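Visov-dev mailing list
Subject: Re: [visov-dev] hook detector loses pegs on glossy board, wrist view
Date: 25th January
From: Walter Betancur

> The planner rejects the hang pose on the pegboard task more often
> than I would expect. The log says "no peg candidate above threshold"
> even when the arm is parked directly in front of the board. I am on
> the stock Mosoti config with the wrist stream only. Is the threshold
> wrong, or is the detector not meant for white hooks on a pale board?
> If it is the threshold, what value are people using?

The threshold is not the main problem. I ran the stock config against our own pegboard logs and got the same message. Lowering the threshold makes it go away, but the detector then starts to accept plain holes as pegs, and the planner will try to hang a tool on a hole.

What happens, as far as I can trace it:

1. The detector fits a circle to the base of each hook, then looks for the prong inside a window around the circle. Both scores are multiplied. A strong disc with a weak prong ends up below a middling disc with a middling prong.

2. Glare is masked before the fit. The mask is grown by 9 pixels on each side, and on a shiny board that is enough to remove a thin prong completely. It also takes out the holes near the bright patch, so the grid fit has less to work with and the board plane drifts.

3. A disc that touches the image border is dropped without a log line. This one cost me most of a morning. In two of the three views attached the top hook is partly outside the image, and the stock config never reports it as seen.

4. A hook with something hanging from it is still offered as a free candidate. Occupancy is checked later, in the planner, and only if the tool tracker is running. If you start Visov with the wrist stream alone, it is not.

The views are stored in sensor orientation, turned on their side. Leave them like that. The extrinsics already contain the rotation, and if you turn the images as well the prong direction comes out wrong by a quarter turn.
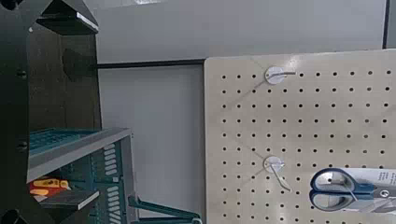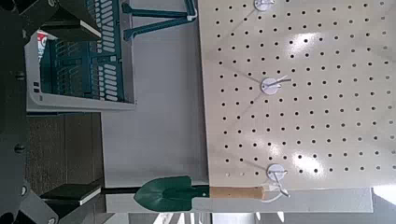
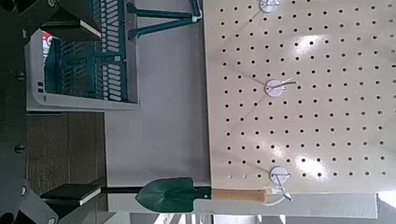 Ikusora: On point 3, the silent drop is deliberate, although I agree it should be logged. A partial disc gives a poor centre estimate and the error goes straight into the approach vector. We tried keeping partial discs last April and the gripper came in low. I would accept a patch that keeps them as "seen, not usable", so that the planner can ask for a second view before it gives up.

That would do for me. I have a branch with the extra state and will send it once the tests pass. The planner change is small: on "seen, not usable" it moves the wrist along the board plane by one hook spacing and asks again, with a limit of 3 attempts.

For the original question, these are the settings I would try first:

peg.score_mode = min
peg.glare_grow_px = 3
peg.window_px = 66
grid.min_holes = 460
planner.require_tracker = true

score_mode = min takes the lower of the two scores in place of the product, and makes the threshold easier to reason about. Leave the threshold itself at the default until you have looked at the new scores.

grid.min_holes depends on your board and on how far back the arm is parked. Ours is a fairly dense grid. If you set it too high the plane fit fails on every image and you will be back to no candidates, this time with a different message.

With require_tracker set, Visov refuses to start without the tool tracker. I would like this to be the default. The trowel in the second and third views hangs from the lowest hook, and in both cases the stock config offered that hook as free with the tracker off. The packaged scissors in the first view raise a separate question, as the tracker has no model for a tool still on its card. I have opened a ticket for that and would prefer to keep it out of this thread.

One more thing to check. If your build is older than the Sanix driver merge, the wrist stream timestamps are taken on arrival and not at exposure. The detector does not care, but the transform lookup does, and the hook positions will smear while the arm is moving. Park the arm before you compare any numbers.

Please post the detector log with the new settings, and the unrotated images that go with it.

Walter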